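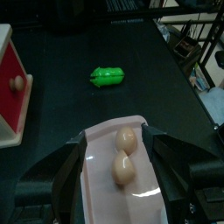
Pirura is a table of spiced and flavored rums with the wording found on their back labels. Each row is one bottle. Labels were typed in by hand by Benedita Ramalho and Harsh Kanaujia, and spelling mistakes on the label were kept. The base spirit, the sweetener and the added flavors sit in separate columns. Egg-based drinks have their own flag, egg_base, and it covers whole egg, such as the two eggs in the pink tray, as well as yolk only. Rum creams made with dairy and no egg are set to 0.

Size

The release of February 14, 2018 has 627 rows from 84 producers. Bottles with no readable back label were left out.

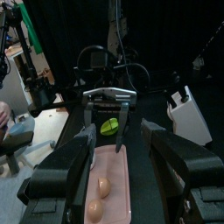 Two brown eggs on a tray.

Columns

bottle_id: text, unique
producer: as printed on the front label
abv: percent, one decimal place
spices: list separated by semicolons, lower case
egg_base: 0 or 1
notes: free text, often blank

Known problems

The spices column mixes "vanilla" and "vanilla flavoring". Celeste Morais began merging them in January and stopped at row 57.

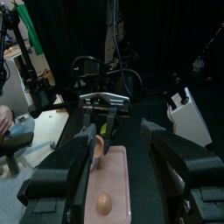

Producer names have not been merged either, so Wuyts appears under 2 spellings. Use bottle_id for joins. Prices are not included, and abv is blank where the label gave only proof.

Corrections go to Bernd Ruppert, with the bottle_id in the subject line.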